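Mellow paint sorter: the dropping problem, your questions

Why did Mellow stop sorting on Thursday?
The left arm lost its grip on a bottle, the bottle tipped, and the arm kept going as if it still had it. I hit the stop button and we were down for 105 minutes (most of that was me reading logs and muttering!).

Was it a broken gripper?
That was my first guess too, and I was wrong. The fingers were fine - it was the grip check. Somebody had set it to look once, right at the pickup, and never again during the lift. That somebody was me.

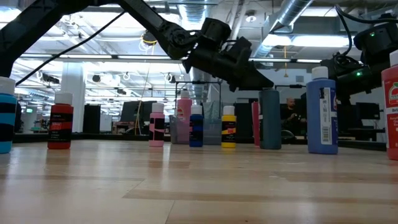 Big bottles are the ones that suffer, because they're heavy and smooth and can slide a little after a perfectly good pickup. So now the check runs the whole way up, and if the fingers close more than 5 mm past where they should be, both arms stop.

Can I reach in and grab a bottle that fell?
Please don't, not until you've pressed stop! A paused arm can start again by itself after 60 seconds. I'd love to get rid of that timer and Imre Bakos is looking into it.

Has it happened again?
Not so far. I've run 135 picks with the new check and had two stops, both of them false alarms on small bottles.

Will the Skanidton setup get the fix?
Yes, in November. Until then, run it at half speed and stay close to the button.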